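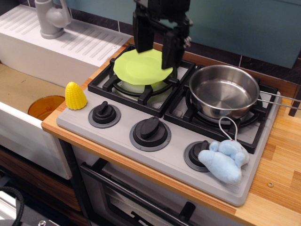
stove top, green plate, the little steel pan

Play kitchen knobs + keeping the food off the burners??

plumgate7
Ok quick one. Play kitchen, gray stove piece on a wood counter, 3 black knobs. Stuff ends up on the stove constantly. Blue plush is lying on the right knob again. Do you all keep a bin or just give up

mapplebeck_mom
give up lol. We have the Plaltier one, 6 yrs of this. Plush lives on the stove now

tinspoon
Disagree, bin under the sink. Takes 7 minutes a night, kids do it themselves. Also that pan looks like real stainless? Handle sticks out past the side, I'd turn it in

plumgate7
Yeah its metal. They like the noise. Wider shot:

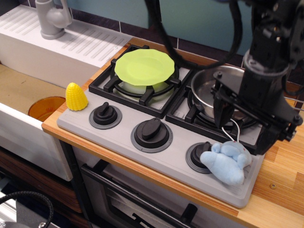
sink side too, corn on the corner, orange cup in the basin

mapplebeck_mom
ooh the tile. is that peel and stick

plumgate7
came like that, used, 100 bucks from a guy in Praldale. Sink cabinet's a brown door

tinspoon
100 is high for used. Jasik ones go for less here

mapplebeck_mom
not with a sink AND oven they dont

tinspoon
fair. Still say put the plates away, green one's just parked on the burner on top of that other container

plumgate7
thats "dinner" apparently, not alowed to touch it. Will try the bin after bath tonite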